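Equipment plan: handheld grippers, second batch

The budget request for the next round of handheld grippers went to Rocío Echevarría in May. It covers four pairs, spare finger tips, marker cubes and charging gear. Trollden and Garcia have both quoted. Trollden is cheaper per pair at 1879, but cables and straps are extra – Garcia includes them.

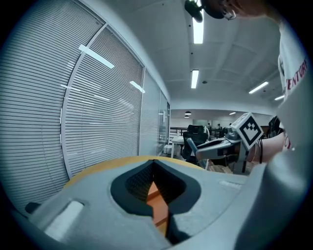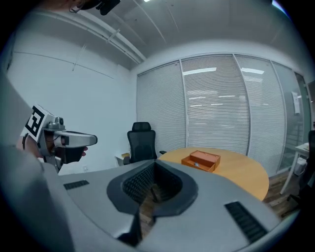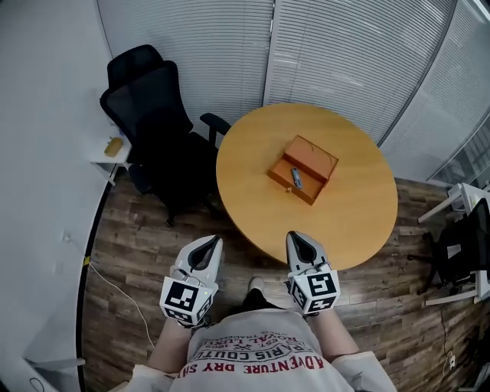
Most of the discussion so far has been over hardware, and the furniture line has been left at last year's level. Takeshi Imai has asked for it to be split out. A station needs a table that can be reached from all sides, a task object and a chair or two that can be rolled away. The round table with the hinged box on it is the layout we have costed, and each further station comes to about 1208 with the blinds left as they are. Wall outlets are a separate matter. Florencio Rivas is pricing floor outlets for the Belley rooms, with the electrical work to be billed to the building account.

Marker cubes should be ordered with the grippers. Skustutix prints them in lots of 200, far more than we need, and Begoñe Cantero is checking whether the Belley group will take half. A cube that does not match the pattern file has to be registered again before use, so mixed lots are to be avoided.

Lead time is the open point. Garcia gives a firm date only after the deposit is paid. Trollden ships from stock but holds no spare finger tips. Changes to the quantities go to Yolanda Rivas before the order is released.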